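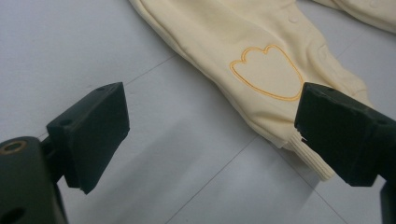 工单编号 2000　第 2 页

标题：洗标打印位置逐张下移，婴儿连体睡衣系列
产品：Porkon 热转印标签打印机，缎带洗标卷
提交单位：Nilwood 后整理车间
提交人：Letay Ejigu
处理人：Kiros Lemma（二线），Babak Arabzadeh（驱动）
优先级：中
状态：已解决，待文档更新

问题描述（提交人原文，略有整理）

车间用一台 Porkon 打印睡衣侧缝里的缎带洗标。前几张位置正常，之后每张图文比上一张略低，打到第 13 张时最下面一行的产地已经落到裁切线以下，切刀从文字中间切过。停机、开盖、合盖之后重新打，又从正常位置开始，然后再次下移。换过一卷缎带，现象相同。换过碳带，现象相同。打印头清洁过，没有变化。

洗标内容由 Plidbridge 从订单系统取数，套用模板后发到打印机。模板上周改过一次，增加了一行阻燃提示语。改模板之前车间没有注意到这个问题，但那时每个批次都很小，一次只打几张，所以不能确定问题是改模板带来的。

影响范围：只有缎带洗标。同一台机器换上不干胶纸打外箱标，连续打印没有偏移。

一线初查，Ibsa Endale

请提交人提供打印机自检页、驱动版本、模板文件、介质设置的屏幕截图。收到前三项，截图未附，已再次索取。

自检页上介质类型为“间隙”，传感器为透射式，标签长度为自动。缎带洗标卷没有间隙，背面印有黑标，用透射式间隙传感器检测不到定位点。按手册，这种介质应设为“黑标”，使用反射式传感器。

建议提交人在打印机面板上改为黑标模式，重新做介质校准，再连续打一批。

提交人回复

面板已改为黑标，校准通过，面板显示的标签长度与实际一致。重新发送打印任务，仍然下移。打完以后再看面板，介质类型又变回“间隙”。怀疑机器没有保存设置。

一线补充

请提交人改完设置后断电重启，不发任何任务，直接查看面板。结果：重启后仍是黑标，设置保存正常。随后从面板的测试菜单连打一批测试页，位置稳定。再从 Plidbridge 发一张，介质类型变回“间隙”。

设置是在收到任务时被改写的，与打印机存储无关。转二线。

二线分析，Kiros Lemma

在 Plidbridge 主机上把打印端口改为输出到文件，抓取了一份完整任务数据。任务头部带有介质类型指令，取值为间隙，并带有固定的标签长度。这两条指令的优先级高于面板设置，打印机执行后会写入当前配置。

固定长度取自模板页面尺寸。模板加了一行提示语之后，页面高度相应加大，缎带上的黑标间距却没有变。打印机在间隙模式下找不到定位点，按理应当报介质错误并停机。现场没有报错，原因见下面驱动部分。

逐张下移的机理可以这样解释：每张走纸长度按模板高度计算，实际一张洗标的长度由黑标间距决定，两者之差每打一张累加一次。开合上盖会让机器重新对位，差值清零，于是又从正常位置开始。这与提交人描述的现象吻合。

外箱标没有问题，是由于它用另一个队列，队列里的介质类型本来就应该是间隙，长度也对。

驱动部分，Babak Arabzadeh

查了驱动配置。洗标队列是从外箱标队列复制出来的，复制时介质类型一并带了过来，安装人员只改了纸张尺寸。驱动里有一个选项叫“缺少定位点时按长度走纸”，外箱标队列勾选了它，洗标队列也随之勾选。有了这个选项，打印机在找不到间隙时不报错，直接按长度走纸。

这个选项原本用于连续纸，对带黑标或间隙的介质不应启用。当前版本的驱动没有对此做冲突检查。已另行提交改进请求，不在本工单内跟踪。

另外注意到，任务数据里介质类型指令出现了 2 次，一次来自驱动，一次来自 Plidbridge 模板的“打印前指令”字段。后发的覆盖先发的。也就是说，只改驱动是不够的，模板字段里的值也必须清掉。

处理步骤（发给提交人执行）

先在 Plidbridge 中停用洗标队列，等待列表清空。

打开驱动首选项，介质类型改为黑标，取消“缺少定位点时按长度走纸”。如果选项是灰色的，先退出 Plidbridge 服务再改。

打开洗标模板，清空“打印前指令”。该字段留空时，模板不再下发任何介质指令。

把模板页面高度改回黑标间距。新增的阻燃提示语需要在原高度内排下，字号或行距由车间与采购方商定，本工单不给建议。不要靠加大页面高度来容纳文字。

保存模板，重新启用队列，在面板上做一次黑标校准。校准时缎带要穿过反射式传感器正上方，带有黑标的一面朝下。传感器可以左右移动，窄缎带请移到带子中线。

先打 10 张，检查首尾两张的位置，再恢复批量。

执行记录，2026年4月14日

提交人按步骤操作。驱动选项可以直接修改，没有出现灰色。打印前指令已清空。校准第一次失败，面板提示未检测到黑标。检查发现传感器仍在外箱标用的位置，窄缎带没有盖住它。移到中线后校准通过。

首批 10 张，首尾位置一致。随后从 Plidbridge 连续打了一批共 2000 张，中间没有开盖。Letay Ejigu 抽查了卷头、卷中和卷尾，裁切线位置正常，最下面一行完整。打印结束后面板仍显示黑标。

附带问题

Brittany Penner（Nilwood 质检）在工单里追问：已经切坏的洗标能否通过重打补号。可以。Plidbridge 的重打功能按流水号取历史数据，不产生新号。重打时会用当前模板，版式与原来那批不同，如果采购方要求同批一致，请先征得对方同意。模板历史版本可以恢复，但恢复旧版会连同打印前指令一起恢复，恢复之后要再清一次。

她还问到缎带边缘有轻微墨迹，手指一擦就花。这与位置偏移无关。请确认碳带是否为缎带专用的树脂基碳带，外箱标用的蜡基碳带在织物上附着力不足，洗后会脱色。车间回复：换介质时没有换碳带，装的仍是外箱标那一卷。已换为树脂基，并按碳带说明调高打印浓度、降低速度。水洗牢度由车间自行送检，结果不回填到本工单。

Maruyama 切刀模块的固件也顺带查过，版本在支持列表内，不需要升级。切刀动作跟随打印机走纸信号，本身没有独立的长度设置，因此排除在原因之外。

根因

洗标队列由外箱标队列复制而来，保留了间隙介质类型和按长度走纸选项；模板打印前指令重复下发同一介质类型；模板页面高度与黑标间距不一致。三项同时存在时，打印机不报错而累积偏移。

待办

知识库中“新建打印队列”一文补充：不要跨介质复制队列。负责人 Ibsa Endale。
“洗标模板修改”一文补充页面高度的说明，注明与黑标间距的关系。负责人 Kiros Lemma。
车间的另一台备用机使用同一驱动配置，尚未修改，启用前须按上述步骤处理一遍。负责人 Letay Ejigu。

文档两项完成后关闭工单。如果再次出现偏移，请在本工单下回复，并附上自检页和一份输出到文件的任务数据，不必新开。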